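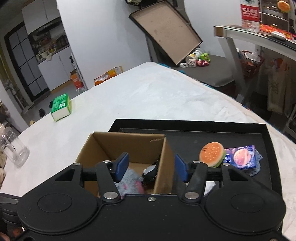

Packing table: carton and tray

An open brown cardboard carton stands over the left part of a large black tray, on a table covered with a white cloth. A fluffy grey plush item with pink patches is in the carton, with a shiny black package against the inner wall beside it. In the tray are a toy hamburger and a purple and blue package with a pink planet-like graphic.

Mixed parcels, Durnwood unit

This page covers the packing of mixed parcels at the Durnwood unit. A mixed parcel is one carton holding goods of different sizes and stiffness, sent to a single address. The working method was written up by Nawal Kamel in January and replaces the older sheet kept at Dutarville. Notes on the layout and the order of work follow.

Table
The cloth is fixed under the table top on all four sides. It is changed at the end of each shift, or earlier if marked. Dark cloths were tried at Dutarville and dropped, as small black packets were missed on them at the final check.

Tray
One tray holds one order. Goods are tipped in from the picking bag and spread out so that each item can be checked against the order sheet. The raised rim stops round items from rolling on to the table. Trays are not stacked while goods are in them.

Carton
Cartons are made up with the base taped along the seam and both short edges. The flaps stay open until the order sheet has been signed. A carton may overlap the tray where table space is short, provided it sits level enough not to tip when the first item goes in.

Soft goods
Plush goods go in before anything else and are laid flat, without folding. They take up the space at the base and protect thin packets placed beside them. A plush item must not be pressed down to make room. If the flaps will not meet, the next carton size is used.

Packets
Flat packets stand on edge against the carton wall, printed side inward. Lace and other open fabrics are wrapped in tissue if they have no packet of their own, to keep them from catching on tape or card.

Moulded toys
Toy food and similar shapes go in last, on top of the soft goods. Painted faces and raised seeds rub easily, so a single sheet of paper is placed between a moulded toy and any printed packet.

Loose wrapping
Used tissue and torn film are cleared from the tray before the next order is tipped in. Clean tissue can be kept for filling.

Weights and limits
Parcels under 200 g go in a padded bag and do not come to this table. The limit for a small carton is 1000 g including filling. No more than 3 moulded toys are packed in one carton.

Records
Order sheets are entered in Astus within 15 minutes of the carton being closed. Cartons bound for the Dvořáček shop carry a second copy of the sheet under the top flap. Damaged goods are entered separately and put on the shelf by the door.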